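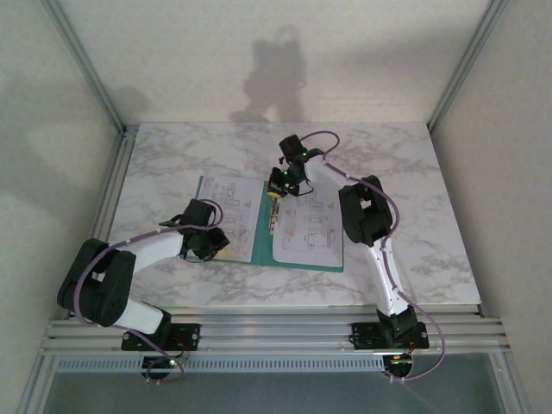

Another listening session, and this one has lunch

The county's transit office wants to hear from disabled riders again. The session is on a Saturday in May, in the upstairs meeting room at the Breka Center, and yes, we asked about the elevator. It was out for 16 days this winter. We were told it is "currently in service," which we have heard before.

The topic is the new paratransit booking rules. Under the draft, riders would have to book by 7 p.m. the night before, and a trip canceled with less than 60 minutes' notice would count as a no-show. The draft says nothing about trips the van cancels, or about the ones where it just doesn't come.

Soledad Villalobos went to the last session and read all 114 written comments afterward, once the county finally posted them. By her reading, most asked for same-day booking. The summary report gave that one sentence and spent two pages on the color of the new vans. "I'd go again," she told us, "but I want to see where my comment ends up this time."

Maysoun Bataineh, who books rides for her father, asked the county in writing whether the draft can still be changed. The reply thanked her for her engagement. We've asked the same thing and will print the answer if one comes.

If you plan to go, request ASL or captioning when you sign up, and get the confirmation in writing. Large-print copies of the draft are supposed to be at the door — we have a few at our office in case they aren't. Comments can also be sent by mail or left by phone. Keep a copy of whatever you send, and let us have one too if you don't mind sharing it.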